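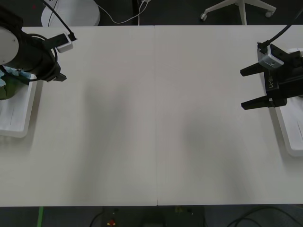

Harsh Bajpai thinks the whole thing came too soon. He has been bunching silk flowers at Wemness longer than I've been writing this column, and he told me he'd have put the money into better chairs and a second packing line. Fair enough! But the arms are in, and I went over to the Zastside workroom to see how everybody is getting along with them.

If you missed the news in April, Wemness makes artificial bouquets for hotels and gift shops, and it has started handing part of the bunching to a pair of robot arms. Roses and hydrangeas only, for now. There are 13 people on the bunching team, and the company says all of them are keeping their jobs and their hours. 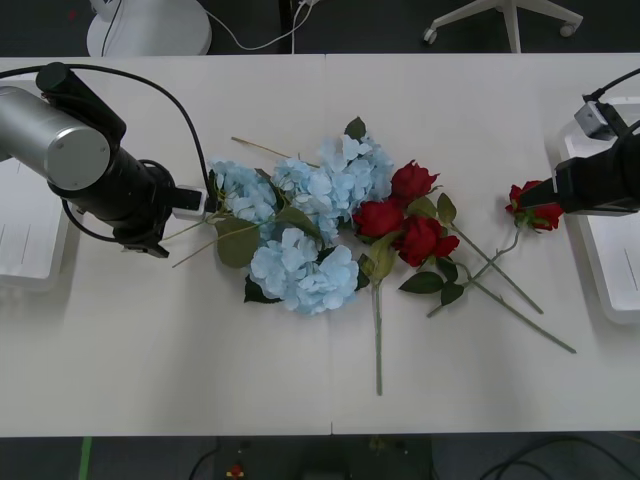 What does change is the day itself. Bunchers used to take one order from loose stems to finished box. Now two people per shift look after the arms, and the rest do the ribbon, the trimming and the mixed orders (the ones with ferns and berries, which are fiddly). The big order at the moment is 300 bouquets for Storik, and I was told the hand tables are still doing most of it.

I asked if the arms were quick. I got a laugh. They're slow with stems, they like everything laid out just so, and somebody has to be close by. One woman told me she misses chatting across the table but doesn't miss how her wrists felt by the end of the week.

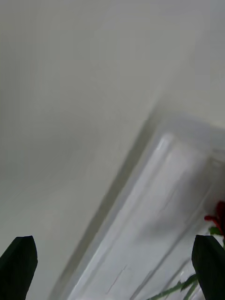
Pay and training

Everyone who signs up for the arm shifts gets 32 hours of paid training, run by Nguyen-Tran, and a bump in the hourly rate afterward. That second part took some arguing, from what I heard, and the first raise shows up on the paycheck dated 14/10/2022.
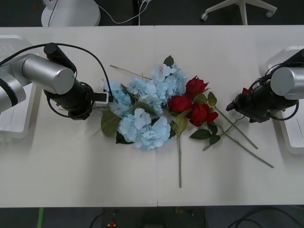
Bajpai has put his name down for the training anyway. He says he'd like to know what he's complaining about. I'll stop by again once the Storik boxes have gone out, and I'm hoping to get a turn at the ribbon table while I'm there.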